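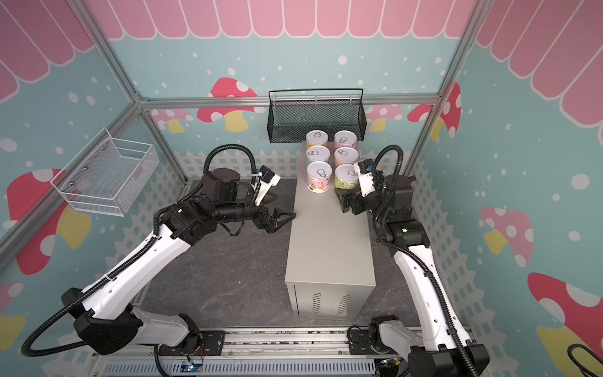 Silvana Miranda
January 28, 2020

Started on the can task today. Two arms, a cabinet with cans on top, two wire baskets on the walls. The job is to get the cans off the cabinet and into the baskets. I drive both arms by remote control and the software records everything I do. Thread for anyone who asked how the teaching side works.

2/ My controls are a pair of small hand-held arms on a bench in the next room. I move the left one, the left robot copies it. Same on the right. Squeeze the handle and the gripper closes. The kit is called Nuchit and we've had it since last winter.

3/ I don't look at the robots directly when I record. I use the wrist camera views and one fixed view on a monitor. The model will only get those pictures, so if I can't do the job from them I shouldn't expect it to either. It was slow going for the first week. I kept knocking things I could have seen perfectly well by turning my head.

4/ One recording is one go at the task, start to finish. Reset, press the pedal, do it, press the pedal again. A clean go takes me 65 seconds. A bad one takes longer and I usually bin it.

5/ Usually, but not always. If I fumble a can and then pick it up properly, I keep it. The first set we trained on was all tidy goes. When the arm missed a can by a bit it just carried on to the basket with nothing in the gripper and opened it over the top. It had never seen anyone go back for a second try.

6/ Cans are harder than the soft toys we did before. They're smooth, and if the two fingers aren't square to the side the can turns as they close. I come in low and stop for a moment before I squeeze. You can see that stop in the joint plots as a short flat bit on every go.

7/ Spacing matters as well. With cans in pairs there isn't much room for a finger between neighbours. I take a front one first and work towards the back. I tried starting at the back and reaching over, and clipped a lid nearly every time.

8/ The baskets are on different walls, so the wrist has to finish at a different angle for each. The one on the back wall has a curved handle over the top and I have to come in without catching it. The one on the left wall is open at the top and much easier.

9/ Someone asked why the walls are covered in mushrooms and picket fence. We change the backdrop between batches. A model trained against one plain wall gets very good at that wall. This backdrop has pink awnings and spots on blue, so there's a lot going on behind the cans, and I want it to learn to ignore all of it.

10/ Total so far across all backdrops: 2,541 recordings, of which we kept 1,791. The rest were dropped for lost camera feeds, sync faults, or me letting go too early. Fliline does the sorting. It's a script with a web page on the front. It plays each one at four times speed and you press keep or drop.

11/ Two arms at once is the part people find odd. I can't really do two different jobs with my hands, so one arm waits while the other works. The model learns the waiting too. In the last test the left arm hung about with its gripper open long after the right had finished, exactly as I do when I'm thinking.

12/ Trying to fix that by planning the order before I press the pedal. I've got it on a sticky note under the monitor. Helps a bit.

13/ Things I'd tell a new operator: keep your elbows on the bench. Take a break after 9 goes even if you feel fine. Say "reset" out loud before you reach into the workspace, so whoever is at the stop button knows. Check both wrist views before the first go of the day, not after it.

14/ @Ronus asked about gripper pads. Plain ones for now. I've got a softer set in the drawer but I don't want to swap halfway through a batch.

15/ Next batch is in February, with the same task and a different backdrop. I'll post the Denusness training results under this thread when the run finishes.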